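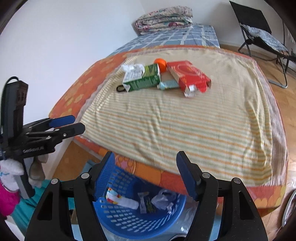

Kartons und eine runde Frucht auf gestreiftem Laken

Juni 2023, Redaktion Jonero Frachtservice

Dieselzuschlag und Mautkosten: Fragen zur Abrechnung

Wie wird der Dieselzuschlag berechnet?
Grundlage ist der Nettodurchschnittspreis des Vormonats. Liegt er über dem im Rahmenvertrag vereinbarten Basiswert, steigt der Zuschlag stufenweise. Er wird auf die reine Fracht erhoben, Nebenkosten bleiben unberührt.

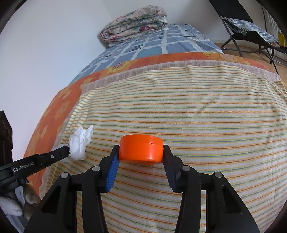

Für Teilladungen ab 600 kg gilt dieselbe Staffel wie für Komplettladungen. Sendungen darunter werden nach Stückguttarif abgerechnet, der Zuschlag ist dort bereits enthalten.

Wann werden neue Sätze wirksam?
Jeweils zum Monatsersten. Die nächste Anpassung der Staffel selbst ist für August vorgesehen. Maßgeblich ist das Ladedatum.

Gelten die Sätze auch für Subunternehmer?
Ja, für Bostwood und Kazemi unverändert. Ceselard rechnet Leerkilometer erst ab 70 km gesondert ab. 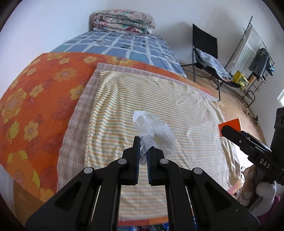

Die Maut wird in allen Fällen getrennt ausgewiesen und nicht in die Bemessungsgrundlage einbezogen.

Welche Frist gilt für Einwände?
7 Werktage ab Rechnungseingang, in Textform und unter Angabe der Auftragsnummer. Unstrittige Positionen bleiben fällig.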